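From the Kitchen Table: What to Do with Too Many Bananas

If you were at the Flusonstead potluck in May, you already know how this item got started. Somebody brought a banana pudding, somebody else brought another banana pudding, and by the time the coffee was poured we had a whole end of the hall arguing (very sweetly, I should add) over whether a banana belongs in the refrigerator. I promised I would write something up for the newsletter, and then the garden got away from me, and then the tomatoes came in all at once, and so it has taken me until now to keep my word. Thank you for your patience, and thank you to everyone who left a recipe card in the box by the door. I read every one of them, including the one with gravy.

Let me begin with the refrigerator question, so that those of you who only came for that can get on with your day. Yes, you can put a banana in the refrigerator, once it is as ripe as you like it. The peel will go dark and ugly, and you will think you have ruined it, but the inside stays good for several days longer than it would on the counter. What you don't want to do is put a green one in there. It will sit and sulk, and it may never sweeten up properly even after you take it out again. My mother kept hers on top of the bread box and would not hear of anything else, and I felt a little disloyal the first time I opened the refrigerator door with a bunch in my hand. I got over it.

If yours are too green and you want them for the weekend, a paper bag with the top folded over does wonders, and an apple in with them hurries things along even more. Folks who shop at the Karam Market on the far side of the bridge will have noticed that the bananas there tend to come in quite green, which I happen to like. I buy one bunch green and one bunch yellow if they have both, and that gets our household through the week with some to spare. The spare ones are where the fun begins.

Now, freezing. I have changed my mind about this more than once over the years. I used to throw them in whole with the peel on, and I had a freezer drawer full of what looked like old shoe leather. They do thaw out fine for baking that way, but you have to squeeze them from their skins over the bowl and it is a cold, slippery business. These days I peel them first, break them in half, and lay them on a cookie sheet until they are hard, and only then do they go in a bag. Done like that they don't clump, and you can take out two for a batch of muffins without having to go after the whole lot with a butter knife. Do write the month on the bag. I say this as a person who has found bags with no month on them.
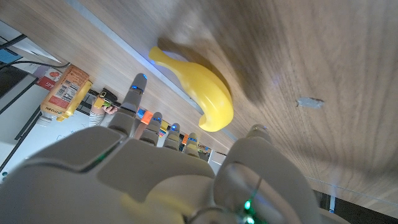
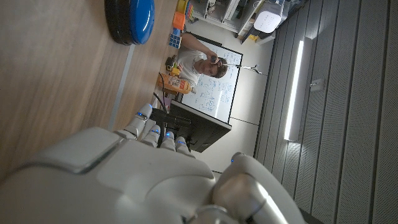 At the wooden table, with a plastic banana in the first picture.

The recipe most of you asked for was the quick bread, so I will give you mine, which came to me on the back of a Tirnex seed envelope and has been copied out so many times that I can't swear to where it first came from. You will want two large bananas, very ripe, with plenty of freckles on them. Mash them with a fork in the big bowl, and don't be too thorough about it, for a few lumps are welcome. Stir in a stick of melted butter that has cooled a bit, a cup of brown sugar packed down, two eggs, and a good spoonful of plain yogurt. In another bowl, mix two cups of flour, a teaspoon of baking soda, half a teaspoon of salt, and as much cinnamon as your family will put up with. Put the one into the other and fold it together gently, and stop as soon as you can't see any dry flour.

It goes into a greased loaf pan and then into the oven at 355 degrees. I know, I know! Every card in the box said 350. My old oven had a dial that never would settle on a round number, and 355 is what was penciled on the envelope, and I have never had the heart to change it. Start checking at fifty minutes. If the top is getting too brown before the middle is set, lay a piece of foil over it loosely and give it a bit longer. Let it sit in the pan until you can handle the pan without a mitt, then turn it out. It slices better the next morning, if you can hold everyone off that long. We never can.

A few of the cards had notions I hadn't come across before, and I have been trying them out one at a time. Mashed banana in pancake batter is a winner, though you need to keep the heat low or they scorch before they are cooked through. Slices dried in the oven at 200 degrees for most of an afternoon come out chewy and very sweet, and they are nice in a lunch box. Leave the door open a crack if your oven allows it, and turn them over when you remember. I was less taken with the peel tea for roses. I gave it a fair try on the climbing one by the back steps, and all I can report is that the ants were delighted.

I also want to put in a word for the plain fried banana, which seems to have gone out of fashion. Butter in the skillet, the banana cut the long way, a little brown sugar near the end, and you have a dessert in the time it takes to clear the supper plates. It wants a firm banana, yellow all over, nothing too soft. Over vanilla ice cream it is about as good a thing as I know how to make.

The rest of the recipes will be in the binder at the Dramari Reading Room, on the low shelf next to the large-print mysteries. The page for the two puddings has both versions on it, side by side, one with meringue and one with whipped cream, and I am not going to say in print which I prefer. If you borrow a page to copy, please slip it back into its sleeve when you are through. Next time I hope to get to zucchini, so if you have anything to share on that subject, the box is still by the door and there are fresh cards in it.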